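Stirnon tablecloth with fan pattern, size 90 x 149: my review after 7 weeks

I bought this tablecloth in May for the small table where I do my sewing and mending. Before it I had a plain white one from Londoño, and it was a good cloth, but every pin mark and every drop of tea was visible on it from the door. I wanted something with a pattern, and not flowers.

The pattern is fans, or scallops, I am not sure what is the right word. They overlap like scales of a fish. Most of them are pale blue, gray and lavender, and between them come the warm ones: yellow, peach, tan, a deeper orange. On the shop page the orange looked much stronger than it is at home. I was a little disappointed the first evening, but in the morning light I liked it better, and now I would not change it.

My biggest worry was that such a busy cloth would make it difficult to see what I am working with. With small things this is partly true. A gray thread disappears on the gray fans and I have to feel for it with my hand. With fabric there is no problem.

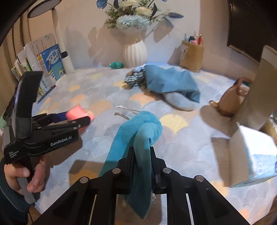 Teal is a good test, I think, as it is near to the blue in the pattern but much darker, so a folded strip with a soft, velvety surface stands out well. Coral pink is even easier to find. Pale green is more difficult, and for this color I sometimes put a sheet of white paper under my work.

The cloth slides a little on my table, which has a smooth top. I bought the Plullidico clips for the corners and they hold it, but they are thick and I hit them with my elbow. Double-sided tape under the back edge works better for me.

Washing: the label says warm water, and I wash it on Mondays with the kitchen towels. The colors stayed the same. It became shorter by roughly one finger on the long side after the first wash, so if your table is exactly 149 long, take the bigger size. Ironing is necessary – without it the fold lines stay for days.

The hem is straight on three sides. On the fourth side the stitching was open for a short piece and I closed it myself. I wrote to the shop in Stendport about it and they offered to send another, but it was already repaired.

I paid 25 with delivery. For this price I am satisfied, and I will probably order a second one for the kitchen in the bigger size.

My rating: four stars of five. One star less for the hem.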